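Cleaning out the snack cupboard

Saturday, January 30, 2021

I spent most of today on the snack cupboard. It is the tall narrow one to the left of the stove, and it has been bothering me since before the holidays. The door would not shut all the way. If you pushed it closed, something on the second shelf pushed back, and a minute later it would be standing open again and I would walk into it.

We moved to Plomville in May, and when we unpacked I put the snacks in that cupboard with the idea that I would sort them out later. I put them in by the bag, still tied at the top. Some of those bags were still there this morning.

I started at the top because I needed the stool for that and wanted to get it over with. The top shelf was mostly things people gave us. There was a tin of shortbread from Farah Oei with the tape still on it, good until summer, so that went back. There was a box of tea I don't like and will give to my sister. There were three jars of the same peanut butter, which I buy every time I can't see the one I already have. I checked the dates with a flashlight. They print them in gray on the bottom of a gray lid.

The second shelf was the problem shelf. It is deep, and everything on it comes in a bag of some kind. Bags don't stack. You put one on top of another and they slide down the back, and then they sit behind the flour where you can't see them. I took everything out and put it on the kitchen table, which took several trips, and then I wiped the shelf down. The liner had stuck to the wood in two places and I had to get it up with a butter knife. I had a new roll from when we did the drawers and there was enough left on it for one shelf, with a strip to spare.

Then I sat down and went through the bags. My rule was that if it was open and I couldn't remember opening it, it went in the trash. If it was sealed and in date, it stayed. If it was sealed and out of date, I looked at it and decided. I kept some crackers that were a week past. I did not keep the rice cakes.

Haziq came in around then for coffee and wanted to know if he could eat what I was throwing out. I said he could have anything from the keep side. He stood at the table and ate most of a sleeve of the crackers, so the week past didn't hurt them any.

A lot of what was on the table was empty, or close to it. I would like to say this is all Haziq but it's me too. I will eat nearly everything in a bag at night, fold the top over, and put it back with a spoonful of crumbs in it because I don't want to be the one who finished it. There were two pretzel bags like that and a bag of corn chips. The yellow packages are the worst for this. They hold their shape after they've been opened, so you think there's plenty left until you pick one up.

I shook them all out over the sink before they went in the trash. We had ants the first summer here, and I don't put crumbs in the kitchen can anymore if I can help it. The plastic doesn't go in our recycling. I looked it up again on the town page to be sure, and it says no film, no wrappers, no bags. So it's trash. I flattened what I could. The shiny kind won't stay flat. You fold it and it opens right back up, and it makes a noise while it does it. I ended up rolling them tight and pushing them all inside one of the pretzel bags.

I kept four clips out of the junk drawer and clothespins for the rest. I used to have a set of those wide plastic clips in different colors, but they snap at the hinge after a while. Clothespins are fine. You fold the top down twice and put one in the middle, or two if it's a wide bag.

Next question was what to put the bags in. I had seen those clear bins at the store and they wanted 12 dollars each for them, and I would have needed several. I didn't buy them. In the hall closet I had some shoe boxes, and I also had a wire basket that used to hold mail. I cut the boxes down so the fronts are lower than the backs. They're not pretty. One is for crackers and anything flat, one is for nuts and dried fruit, and one is for sweet things. The chips go in the wire basket on the bottom shelf, standing up, so I can see what they are without taking them all out. I wrote on the boxes with a marker. Haziq crossed out "sweet" and wrote his own name, so I turned that one around and wrote it again on the other side.

The flour, sugar and oats went on the third shelf down where the weight is better. I'd had them up high and it was a bad idea. A bag of flour at shoulder height is a thing you only drop once. I dropped ours in the fall, and there is still some in the gap beside the stove where I can't reach with the broom. I got at a bit more of it today with a ruler and a damp cloth.

I stopped for lunch at one. We had soup and the rest of the crackers.

In the afternoon I did the door. There's a rack screwed to the inside that the people before us left, and I had packets of gravy mix and yeast in it. That rack turned out to be why the door wouldn't close, or half of why. The bottom rail sticks out just enough to hit the edge of the shelf if anything is hanging over. I moved the rack up to a set of older holes and used the same screws. Now it clears. The door shuts and stays shut. I opened and closed it a few times to be sure, and I wish I'd done it in May.

The yeast was old, by the way. I put a little in warm water with sugar and left it on the counter and it never did a thing. I'll get more this week.

So the list for the store is yeast, shelf liner, and no peanut butter. I taped a piece of paper inside the door where I'm going to write down what runs out. I've tried that before and it lasted until the pen went missing, so this time I tied the pen on with string. Hidayah Majimbun told me she does hers on her phone and it works very well for her. I would rather have it on the door.

Tomorrow I might look at the cupboard under the sink, though I'm not promising. There is a bucket under there I haven't moved since we came, and I think there's something behind it. The weather is supposed to be bad all day so I won't have an excuse. If I do get to it I'll put it up here, and if I don't, I'll write about the bread again once I've got new yeast.

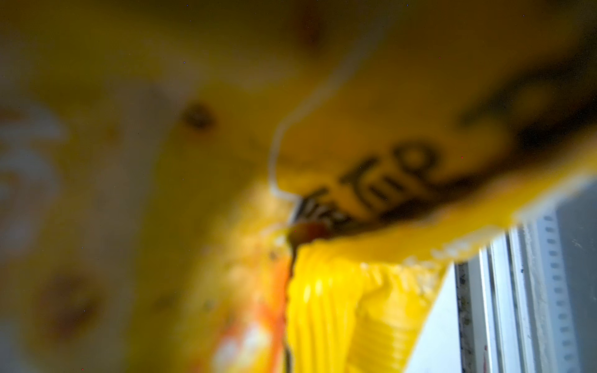
Yellow package, close up. You can read TIP on the folded part.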